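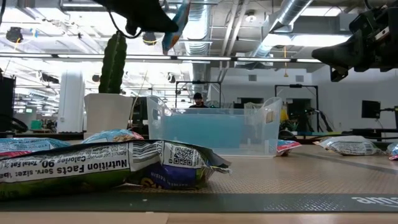 Plenard 零食配送部招聘理货包装员（兼职）

发布日期：10/18/22
工作地点：Worinness 路 Grukilby 办公楼一层理货间
招聘人数：3人
合同期限：到岗之日起至次年1月31日
联系人：Montserrat Carretero

一、岗位背景

Plenard 零食配送部为 Grukilby 办公楼及周边单位的茶水间供应袋装零食。零食按茶水间分箱，每个茶水间一箱，由配送同事推车送上楼，下午收回空箱。目前服务的茶水间超过100个，入冬后订单增加，现有人手不够，因此增招兼职理货包装员。

订货、送货和结算另有同事负责，本岗位不涉及。应聘者不需要有销售经验，也不需要会开车。

二、工作内容

把当天要用的零食从库房货架取到理货台，拆开外包装，散放在台面上。

按配货单把零食装进透明塑料收纳箱。配货单写明口味和袋数，一张单对应一个箱子，装完在单子右下角签名字缩写，单子放在箱内最上层。

装箱时大袋靠箱壁竖放，小袋填在中间和上层。膨化类零食不能压，袋子鼓起来放不下的，换大一号的箱子，不要把气挤出来。箱口不能高过箱沿，推车上箱子是叠放的。

检查每一袋的封口和保质期。封口开裂、漏气、印刷模糊看不清日期的，放进退货筐，并在退货本上登记品名和数量。保质期剩余不足一个月的单独放一边，由当班组长决定是否当天发出。

核对营养标签。部分茶水间对热量、钠含量或过敏原有要求，配货单上会用圆圈标出。遇到画圈的品种，要把袋子翻到有标签的一面看过再装。同一品牌不同口味的包装底色相近，只看颜色容易拿错。

扫描包装上的条形码登记出库。袋子皱了扫不出来，先用手抚平再扫，仍然扫不出的，手工录入条码下面的数字。二维码是厂家的宣传页面，与出库无关，不用扫。

收回的空箱擦净内壁和把手，晾干后套叠放回架子。箱壁有裂纹的挑出来，不再使用。

下班前清理台面和台垫。台垫的纹理里容易积碎屑，用刷子顺着一个方向刷，再用微湿的抹布擦一遍。地面由保洁公司打扫，不在本岗位工作范围内。

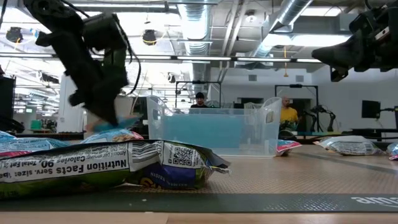 理货台上的袋装零食和透明塑料收纳箱

三、工作时间

周一至周五，上午9点到岗，中午送货前完成当天装箱，下午处理空箱和第二天的备货，3点下班。中间休息时间计入工时。

如果只能上半天，请在应聘时说明是上午还是下午。上午的半班优先安排。月底盘点那天需要全班在岗，不接受半班。

法定节假日不上班。一月份春节前后的排班会提前公布，需要返乡的同事请尽早登记。

四、应聘要求

年满十八周岁，持有效健康证。没有健康证的可以先面试，录用后到岗前办好，体检费凭票报销。

能看懂包装上的中文和简单英文。进口零食的营养标签多数是英文，常用到的词有份量、热量、总脂肪和钠，到岗第一天会发一张对照表，不要求会说英语。

能长时间站立工作。理货台高度固定，旁边有高脚凳，装箱时可以坐，取货和搬箱时需要走动。装满零食的箱子不重，一个人可以搬动。库房里的整箱饮料有配送同事搬，理货包装员不用搬。

做事细心，数量对得上。有超市理货、仓库拣货、食堂备餐经验的优先，没有经验也可以报名。

对花生、坚果、乳制品或麸质严重过敏的，请在报名时写明。理货时所有零食都不拆内袋，但库房偶尔有破袋，需要事先考虑清楚是否适合。

五、着装与卫生

上班穿部门发的围裙，头发扎起，不戴戒指和手链，不留长指甲。进理货间先洗手，拿过手机以后再洗一次。手上有伤口的贴好创可贴再戴手套。

理货间内不吃东西，水杯放在门口的架子上。破袋和过期零食一律按退货处理，不得带走或食用。每月部门会发一次员工零食，由组长统一分发。

六、待遇

按小时计酬，每月结算一次，具体标准在面试时书面告知，试用期与正式期标准相同。工作日提供一顿午餐，在 Grukilby 办公楼的员工餐厅就餐，上下午半班均可使用。部门为每位兼职人员购买意外保险。

上夜校或需要参加考试的，提前一周提出，可以调班。

合同到期后，如双方愿意，可以续签或转到 Thevar 仓库的拣货岗位。Thevar 仓库离市区较远，有班车，是否转岗由本人决定，不影响结算。

七、报名与面试

报名需要提供以下材料：

个人简历一份，写清最近两份工作的内容和起止时间；
身份证复印件；
健康证复印件（没有的注明“未办理”）；
可上班的时间段。

材料可以交到 Grukilby 办公楼一层前台，信封上写“理货包装员”，收件人写 Montserrat Carretero，也可以通过 Plenard 网站的招聘页面上传。两种方式效果相同，请不要重复提交。

面试在理货间进行，内容包括简短谈话和一次试做。试做时会给一张配货单、一个空箱和一批混放的零食，请应聘者按单装箱。不限时，主要看品种和袋数是否与单子一致，以及大小袋的摆放。单子上会有一个画圈的品种，需要自己找标签核对。试做用的零食之后会重新归类，装错了不扣分，但要能在复核时自己找出来。

面试请穿平底鞋。试做结束后当场告知复核情况，录用结果另行通知。未录用者的材料保留到合同期末后销毁，需要取回的可以到前台领取。

八、常见情况说明

在校学生可以报名，但要保证每周至少到岗三天，期末考试周可请假。

夫妻或亲友可以同时报名，录用后不一定安排在同一张理货台。

住在 Worinness 路沿线的应聘者可以步行或骑车上班，自行车停在办公楼后门的车棚。开车的请自行解决停车，楼下车位只供送货车辆使用。

退休人员可以报名，需另签劳务协议，其余条件相同。

招满即止。前台工作日有人接收材料，中午休息时间请放入门口信箱。

Plenard 零食配送部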